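Robotics Laboratory Handout 5: Grip Faults and Safe Stops in Two-Arm Handling
Department of Automation, Undwood Technical College
Revised 2024-04-10

Purpose. This handout covers the fault reviewed in the first half of the lecture and the procedure students must follow before repeating the exercise at the Andov bench. Read it before your assigned session. Section 3 will be needed for the written report.

1. The fault

In the Sitance dispensing exercise, one arm carries a squeeze bottle to a cup on a scale while the second arm stands by to steady or remove the cup. The target for the exercise is 300 grams. During a supervised run last July, the carrying arm closed on the bottle and the controller reported a secure grip. The bottle then turned in the fingers while the arm was moving. The arm continued along its planned path, the nozzle struck the rim of the cup, and the cup was pushed off the scale. The second arm, which had been told that the cup was in place, closed on nothing and began its lift.

No person was inside the guarded area and no equipment was damaged. The event was recorded as a safety matter because both arms kept moving for nearly 3 seconds after the first contact.

2. Causes

The review found two causes. First, the grip check used finger position only. A bottle held off its center gives the same finger reading as a bottle held correctly. Second, the scale reading was not used as a stop condition. When the cup left the platform, the reading dropped sharply, but the program did not look at the scale again until pouring was due to start.

The contact force limit had also been set to the value used for the Osagie pallet exercise. That value is too high for light containers and must not be copied between programs.

3. Hold point before approach

All programs for this exercise must now include a hold point before the nozzle reaches the scale.
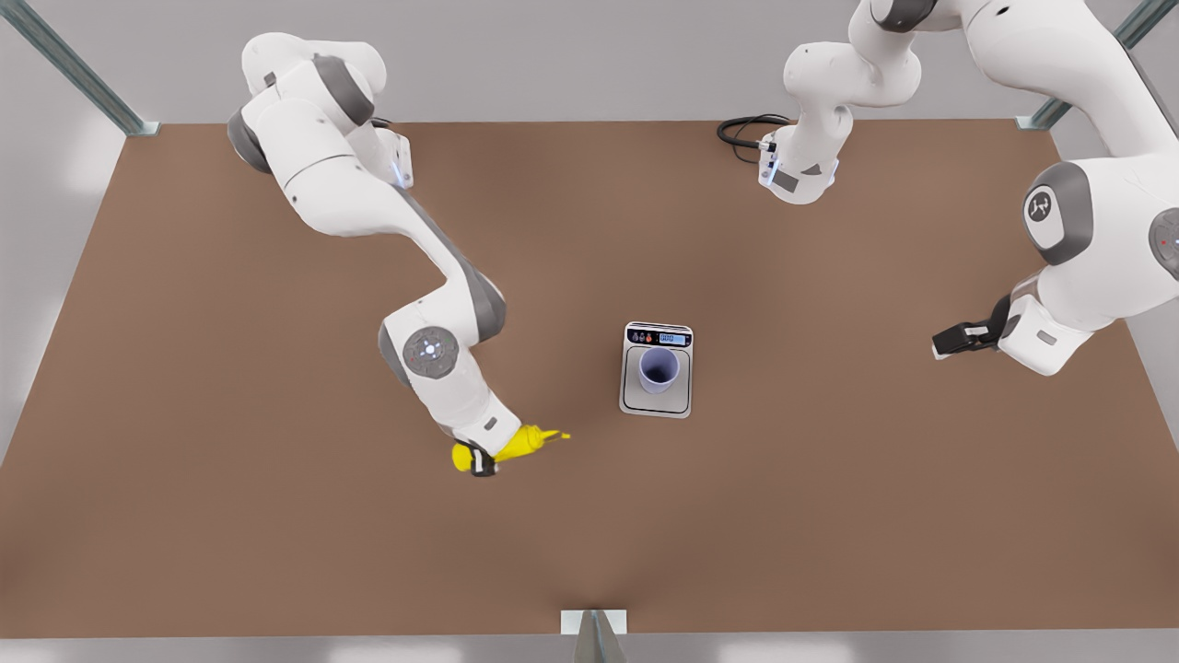 Simulation is required before any run on the physical bench, and the hold point must be shown in it. At the hold point the carrying arm stops with the nozzle short of the scale, as the yellow bottle does to the lower left of it, and the other gripper stays open and clear on the right. The empty cup is already on the platform. The program then compares the angle of the bottle with the planned angle and reads the scale. If either check fails, both arms stop together. Restarting one arm alone is not permitted.

4. Report

Submit one report per pair, not exceeding 1000 words. State the stop conditions in your program, the order in which they are checked, and the result of each simulated fault. Include at least one case in which the bottle turns after the grip check has passed.

Comments

Is the force limit supposed to be in the report or only in the program file?

Both, per the lab sheet. List it with the stop conditions.

Section 2 helped. Our program was still reading the scale only once.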